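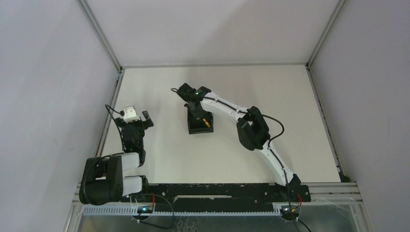
Hadgate Automation Laboratory
Dual-Arm Cell – Periodic Safety and Condition Inspection
Site: Sakberg Building, Bay 14
Inspection date: October 14, 2020
Previous inspection: May
Next inspection due: in 12 weeks

Ratings: S (satisfactory), M (monitor), A (action required), N/A. A comment must be entered against every M or A. Items rated A are to be closed before the cell is released for unattended running.

Section 1. Enclosure and work surface

1.1 Wall panels secure in frame, no cracks or sharp edges – S
Comment: Smudges on the panels, heavier toward the upper right. Wipe down at the next cleaning.

1.2 Corner struts tight and square – S

1.3 Work surface clear of loose objects – S

1.4 Clear panel below front frame intact – M
Comment: Surface scratches only. Visibility is not affected. Check again at the next inspection.

Section 2. Power, controls and cabling

2.1 Emergency stop cuts power to both arms – S
Comment: Tested from each operator position, twice.

2.2 Status lights on arms and control boards lit green – S

2.3 Arm cables free of kinks through full travel – S
Comment: Both arms were jogged at 15 percent speed. The right arm cable stands away from the elbow in a loop and must be watched whenever the arm is folded.

2.4 Cables below the mounting rail supported – A
Comment: Cables hang free under the control boards, the left one in a loop. Fit clips to the Rendex cabling standard, leaving enough slack for board removal.

2.5 Mounting rail screws at marked torque – S

Section 3. Gripper fingers

Fingers are to be inspected with the gripper open and the arm held. Hands are to be kept out of the opening until the hold has been confirmed at the operator station.

3.1 Fingers seated fully on their carriers – S

3.2 Fingers open and close evenly over 50 cycles – S 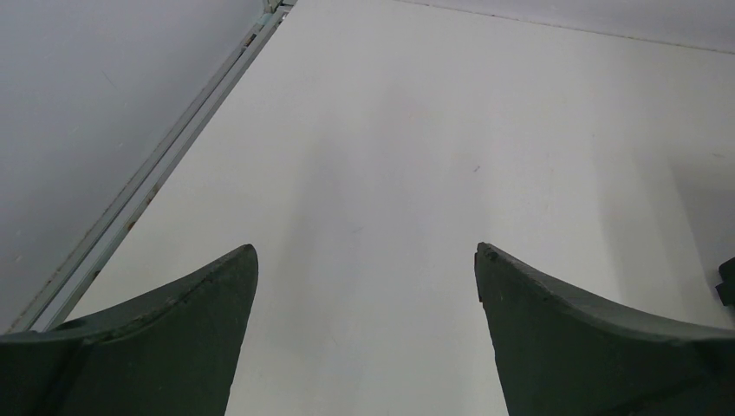

3.3 Fingertips free of chips, cracks and burrs – A
Comment: The right fingertip is rough and appears chipped at the top. The left tip is rounded and serviceable. Replace the fingers as a pair from the Brophy spares drawer and repeat item 3.2 after fitting. Do not file the tip to shape – this shortens the finger and upsets the closing position.

3.4 Upper edges of fingers – M
Comment: Light scuffs and specks along the edges. Accepted as normal wear.

3.5 Wrist camera view clear with gripper open – S
Comment: Both fingertips and the surface between them are in view. Repeat this check once the new fingers are fitted. 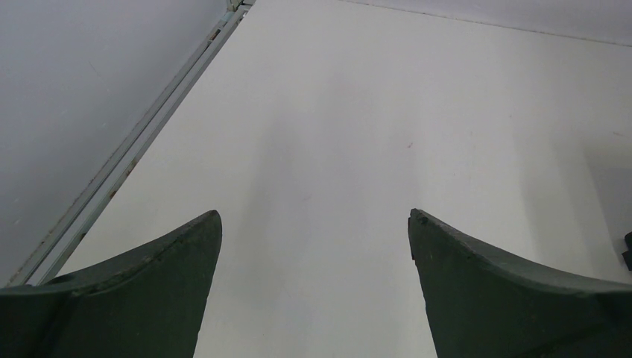 Section 4. Housekeeping and edge trim

4.1 Metal rail at edge of work surface – M
Comment: Small rust-colored spots along the rail. Clean with a dry cloth first, then a lightly dampened one. If the spots return, report them as corrosion and raise the rating to A.

4.2 Specks and debris on work surface – M
Comment: A few very small specks. Vacuum before the next calibration run.

4.3 Floor area outside the cell clear for access – S

Release status

Attended operation at reduced speed is permitted. Unattended running is withheld until items 2.4 and 3.3 have been closed and countersigned in the cell log.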